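Search this site
Enter keywords
Go

Rusgate Tableware Reuse Project
Interim progress report to the Kollness Fund
Prepared by Aurora Arruda, project lead
February 8, 2019

1. Period and scope

This report covers work from September to the end of January. The grant pays for the replacement of single-use plates and bowls in the Rusgate school kitchens with washable ware, and for the washing capacity needed to support it. Staff training and the return system for off-site meals are included. Cutlery is outside the grant and is not reported.

2. Procurement

The first order of 900 bowls was placed with Saxena in September and arrived in two deliveries. The second delivery was short by one carton. Saxena credited the missing carton and the replacement was received before the winter break. A further 500 side plates were ordered in January and are expected before the end of the grant year.

The specification called for plain white ware with a rim wide enough to hold when the contents are hot, stackable to the depth of the existing shelving, and rated for commercial dishwashers. Two suppliers were asked to quote. Golleck offered a lower unit price but could not confirm that its bowls would fit the racks already installed, and modified racks would have cancelled the saving.

Kitchen leads asked for one bowl size across all sites. The original plan had two. A single size simplifies sorting at the return hatch and reduces the number of rack types from four to three. Portion guidance was rewritten to match, and the revised sheets are in use at every site except the annex, where the old sheets will be withdrawn at the start of next term. 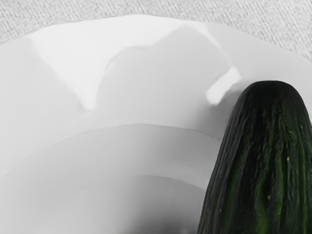 3. Washing capacity

The main kitchen dishwasher was serviced in October and its rinse arm replaced. Cycle time is back within the manufacturer's range. The second machine, at the annex, remains the limiting item. It can handle the current lunch load but not lunch and breakfast together, so breakfast service there still uses disposable ware.

An electrical survey of the annex was completed in January. The existing supply will support a larger machine if the plate warmer is moved to a separate circuit. The quotation for this work has been requested and is not included in the spending figures below.

4. Losses and breakage

Breakage and loss are logged together by kitchen staff at the end of each week. In the reporting period 127 bowls were written off. Most of the entries are chips found at the rim during unloading. The log form does not separate chips from full breaks, and a column will be added for this in the next period.

Write-offs were highest in the first six weeks and fell after the unloading procedure was changed. Racks are now left to stand before stacking, and stacks are limited to the height of the shelf divider. No further change is planned.

5. Spending

Spending on washable ware and racks is within budget. The training line is underspent by $2,674. Two sessions were moved from December to March after the kitchen rota changed. The Fund's approval is requested to carry this amount forward within the same line. No transfer between lines is proposed.

6. Open items

- Annex electrical quotation: awaited.
- Side plate delivery: date to be confirmed by Saxena.
- Return crates for off-site meals: sample received, lid does not close over a full stack. Supplier informed.
- Revised breakage log: draft with kitchen leads for comment.

7. Next period

Work to the end of the grant year will concentrate on the annex. If the quotation falls within the equipment line, the order will be placed without further reference to the Fund, as allowed under the grant terms. If it does not, a separate request will be submitted with the next report.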